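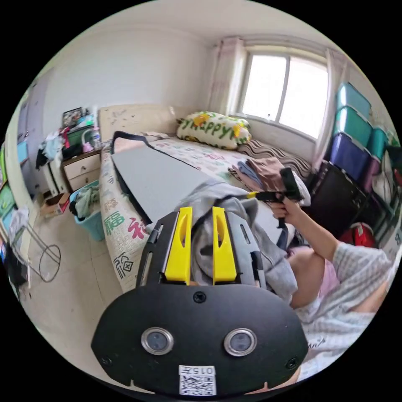 Grey hoodie on the bed, bedroom as cluttered as ever

Brisa, or how I came to love a film where hardly anything happens

I'd been meaning to see Brisa for months. It's one of those little films that gets passed around by word of mouth, mostly between people whose parents came from somewhere else, and every time I mentioned I hadn't watched it I got the same look (you know the one, pity with a bit of telling off mixed in). Then the Abdelaziz Hall in Markent put it on for a single evening during Ramadan, after prayers, and I ran out of excuses.

For anyone who hasn't come across it: Brisa is set in the year 2000, in a flat above a bakery, and it follows a family through the last night of fasting before Eid. They don't know yet whether it's the last night. That's the plot! The uncle is on the phone to another mosque, the neighbours downstairs have already decided it's Eid tomorrow, the father says they haven't, and the mother has a tray of pastry that has to either go in the oven or not go in the oven. It's 61 minutes long and I could have watched it for three hours.

I went in a bit wary, if I'm truthful. The films I grew up with that had Muslims in them were nearly all about something terrible, and the ones made to put that right have often been so keen to teach everybody a lesson that you come out feeling you've sat through an assembly. Brisa doesn't teach anything. No one stops to explain what the fast is for or why the moon matters. There's a bit where the grandmother mutters a prayer while hunting for her slippers and it isn't translated, and I heard half the hall laugh because they knew exactly which one it was, and the other half laughed because she'd found only one slipper.

The moon argument is what everyone talks about, and rightly. In our house it was a yearly event. My dad followed one mosque, my aunt followed another, and we once had Eid on two separate days with two separate lunches (I was ten and thought this was the best system ever devised). What the film gets so well is that the row is never really about the moon. The father can't bear to be told by the neighbours, that's all, and his daughter can see it and loves him anyway.
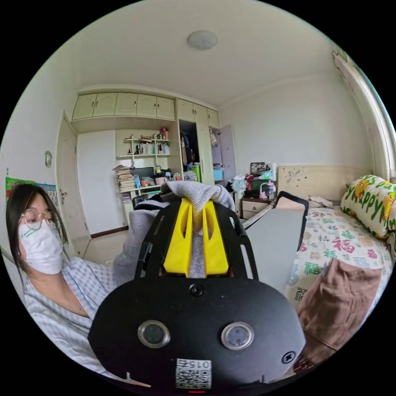 One reader has already messaged to say I'm being far too soft on it, that the father is a stock figure we've all seen before, and that the daughter ought to have been given more to do than stand in doorways looking wise. And I do see that. She has perhaps four proper conversations in the whole thing, and in one of them she's talking to the cat. But I thought the actress did a huge amount with those doorways, and there's a long moment on the stairs near the end, with the radio going behind the door, where I stopped noticing she hadn't spoken for ages.

Where I would grumble is the music. It's lovely for the first ten minutes, all soft strings and a bit of oud, and then it keeps on being lovely, over everything, including a scene of someone washing a pan. I wanted to hear the pan. The subtitles could do with some care as well. They're pale yellow, and over the kitchen tiles you might as well be guessing, and I noticed that "inshallah" had been put into English a different way each time, which I rather enjoyed until it turned a joke into a promise.

As for the evening itself, well. Tickets were £11, which I thought was steep for a hall with stacking chairs, but there was food afterwards and I had more than my share of it. The projector gave up during the phone call scene and we all sat in the dark for a while listening to the uncle's voice carry on without him. People started answering him. Someone at the back shouted that the moon had been seen in Markent and the whole row in front of me cheered. I've been to proper cinemas with reclining seats and had a worse time.
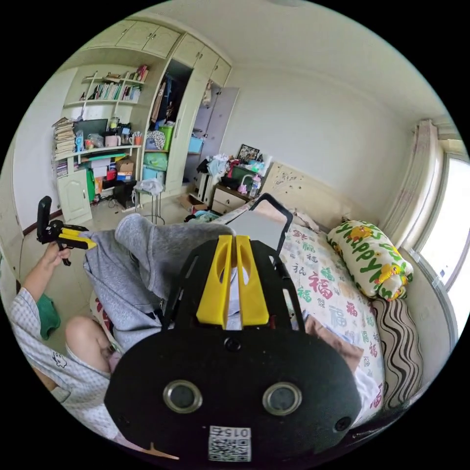
I watched it again a week later at home, late, on Flonico, with the sound down low so as not to wake anybody. It's a different film on your own. The funny bits are quieter and the sad bit with the empty chair, which I'd barely registered in the hall, got me completely. I think I'd been too busy laughing with everyone to notice that the table is laid for one more than the number of people who sit down. The film never tells you who it's for. I have my theory and my aunt has hers, and we've been going back and forth on it over the phone ever since.

It's still up on Flonico as far as I know, though you have to search for it by name, as it's filed under cookery for some reason. If you watch it, have something to eat nearby, ideally pastry, and let me know whose chair you think it is.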